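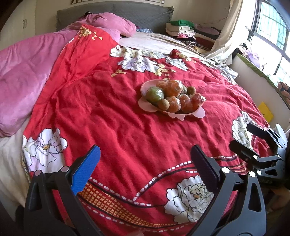 Bunddale Guest House Association
Minutes of the spring meeting, May 21, 2021

Present: Michalis Andreadis (chair), Efthymia Mavromatis (minutes), members from Bunddale and Ciltdale. Apologies from Skalis House.

1. Previous minutes
Agreed with one correction. The car park at Ciltdale is shared with the chapel, and the chapel pays for the gritting.

2. Reopening
Most members have bookings again, mainly for weekends. Michalis asked that everyone use the same wording on cancellations so guests are not told different things by different houses. Efthymia to send round last year's text with the changes marked.

3. Laundry contract
Karamanlidis have offered to keep the present price until October if we stay with them. Collection would drop to 2 days a week. Members with fewer rooms were content. The larger houses were not — they do not have the cupboard space for spare bedding. Michalis to ask whether a third collection can be added and what it would cost.

4. Welcome fruit
Discussed whether to go on leaving fruit in bedrooms. Some guests like it, others leave it untouched. Left to each house to decide. Any house that stops should take it off its web page.

5. Leaflet
Nearly 2000 copies of the old leaflet are left, with the wrong bus times. Agreed to put a sticker over the times and reprint next year. Skalis House still has the box of stickers.

6. Subscriptions
To stay at £30. Three houses have yet to pay.

7. Any other business
The footpath sign at the Ciltdale end is down again. Efthymia to report it to the council.

Next meeting in October, at Bunddale, date to be fixed.

Contact the association | © Bunddale Guest House Association | Back to top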